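Support: Precision Balances
Ticket 3940: Reading drifts and won't settle at zero
Status: Resolved
Opened by: Haris Kovačević
Handled by: Alistair MacAulay, Stoyanova bench equipment support
Opened: July 7, 2024

Haris Kovačević wrote:

Hello there, and thank you in advance for reading what I suspect will be a long message. I look after the weighing bench at Ururgate, where we make up small batches of dye for people who do their own fabric at home, and I've been having a rotten time with our white balance. It's the one with the square steel pan and the green display, and we bought it through you in February. Until recently I had nothing but nice things to say about it.

The trouble is that it won't sit still. I switch it on, leave it a while, press the tare button and get a lovely row of zeros, and then the last digit begins to creep. Sometimes it goes up, sometimes down, and once in a while it settles for a minute and I think we're all right, and then off it goes again. If I put a beaker on the pan and take it off, the display doesn't come back to where it started. It comes back close, but close isn't much good when you're weighing out a strong red and the whole recipe only calls for 2 grams of it.

I've already done the obvious things, or what seemed obvious to me. I wiped the pan, I tried another outlet, and I turned the balance off overnight and started fresh in the morning. There's no fan near it and the window stays shut. I should mention that the bench got a new cover recently, a big black cloth with a wavy edge, because the pale tabletop made it terribly hard to see spilled powder from the lighter colors. We're all very fond of it. I can't see how a cloth would matter, but you did ask on the form for anything that's changed, so there it is.

Is this something I can fix, or should I be looking for the box it came in?

Alistair MacAulay replied:

Hello Haris, and please don't apologize for the length. I'd much sooner have too much to read than have to come back to you with a dozen questions. A creeping last digit is the complaint we hear most often, and the great majority of those balances never need to leave the building they're in, so leave the box where it is for now.

I'm very interested in that cloth. A balance like yours needs something hard and flat under its feet. Fabric has a bit of give in it, and if there's a fold under one corner, the whole unit can shift slightly every time something goes on the pan. It needn't be enough for you to notice by eye. Cloth can also build up static, particularly in dry weather, and a light glass or plastic container sitting on the pan will feel that. Either of those could give you what you're describing, and you might have a little of both.

Could you tell me how the cloth is fastened down, and where the power cable runs?

Haris Kovačević wrote:

Thank you, that's a great deal more cheerful than I was expecting! The cloth is held with a strip of clear tape near the top and some small dark clips along the border. It lies fairly well, though I wouldn't swear to every inch of it. The cable comes out of the side of the balance and runs straight over the cloth toward the front, and now that you've got me thinking about it, I do tend to lean on that front edge when I'm writing in the batch book. The beaker is the little one I use for nearly everything.

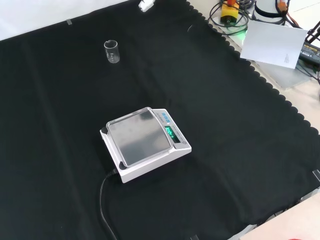

Bench as normally set up, balance switched on, beaker off the pan.

The paper and the black cables are over on the right.

Alistair MacAulay replied:

It's a great deal of use, thank you. The way the cable curves down over the fabric is worth dealing with, as a tug on the cloth or on the cable can find its way to the balance, and your leaning habit would do nicely for a tug. The setup is very neat otherwise, and I can see why you like having the black behind everything.

Let's try this in order, and please do only one step at a time, so that we learn which one did the trick:

1. Unplug the balance and lift it off the cloth. Put it directly on the bare tabletop, well back from where you lean, and check that it doesn't rock when you press lightly on each corner of the case (the case, please, never the pan).

2. Bring the cable away to the back or the side so that it lies slack and nothing rests on it. Plug it in again and let the balance warm up for 40 minutes before you believe anything it tells you. I know that feels like an age.

3. Tare it with nothing on the pan and watch the last digit for 3 minutes without touching the bench.

4. Put the empty beaker on, wait for the reading to hold, write it down, and take the beaker off again. Do that a few times over. The display should come back to zero each time and the beaker should weigh the same each time.

5. If all that goes well, put the cloth back, with the balance on top of it exactly as before, and repeat steps 3 and 4. It may seem a shame to go and spoil it, but then we'll know.

If step 4 still wanders on the bare table, stop there and write to me, and we'll talk about the load cell and about that box.

Haris Kovačević wrote:

Well, I've had quite a morning of it, and I'm delighted to report! On the bare table, with the cable pulled around the side, it held its zeros for the whole of the 3 minutes. I was so pleased that I called a colleague over to look, which probably wasn't very scientific with both of us breathing on it, and it held even then. The beaker came out at 39 grams every time, with the same digits after the point, and it went back to zero when I took it off.

Then I put the cloth back and the creeping started again almost at once. When I ran my hand under the balance, I found a soft ridge in the fabric beneath one of the feet. I smoothed it out and that helped a good deal, but the reading still moved whenever I leaned on the front edge, so I'm afraid the finger is pointing at me as much as at the cloth.

Here's my question, then. I really would hate to give up the cloth. Is there any way of keeping both?

Alistair MacAulay replied:

There certainly is, and you won't have to choose. What most people do is put a heavy slab under the balance. A polished stone tile will do, or one of the Kondmont weighing plates if you'd like something made for the job. Cut an opening in the cloth a little smaller than the slab, let the slab sit straight on the tabletop through it, and tuck the cut edges back so they don't touch the slab at all. The balance then stands on something solid and you keep your dark background everywhere else. If you can't bear to take scissors to it, fold the cloth back on that side and clip it there.

For the static, touch something grounded before you handle the beaker, and try not to slide the beaker over the fabric on its way to the pan. Lift it instead. If dry days still give you bother, Stikmont make a small antistatic brush that we stock, but I'd hold off spending the money until you've tried the slab.

One more thing while I have you. As the balance has been moved, please run the calibration again in its new spot, using the weight that came with it. The steps are near the back of the booklet, and I'm happy to send another copy if yours has wandered off.

Haris Kovačević wrote:

I went for the scissors in the end, with my heart in my mouth. We had a leftover floor tile in the storeroom that was very nearly the right size, and the balance sits on it like it was born there. Calibration went through on the second try (I'd left a pencil leaning against the case the first time, please don't tell anyone). We made up four reds and a very fussy gray this afternoon and the reading hasn't budged.

Please do close the ticket, with my thanks for your patience. And yes, if you could send another copy of the booklet, I'd be grateful. Ours has a large blue stain right across the calibration page.

Alistair MacAulay replied:

Booklet is on its way to you at Ururgate by regular mail. Closing this one now, but if the creeping comes back, just reply here and the ticket will open itself again.

Resolution: balance moved off fabric onto solid tile, cable rerouted, recalibrated by customer. No parts sent. No return needed.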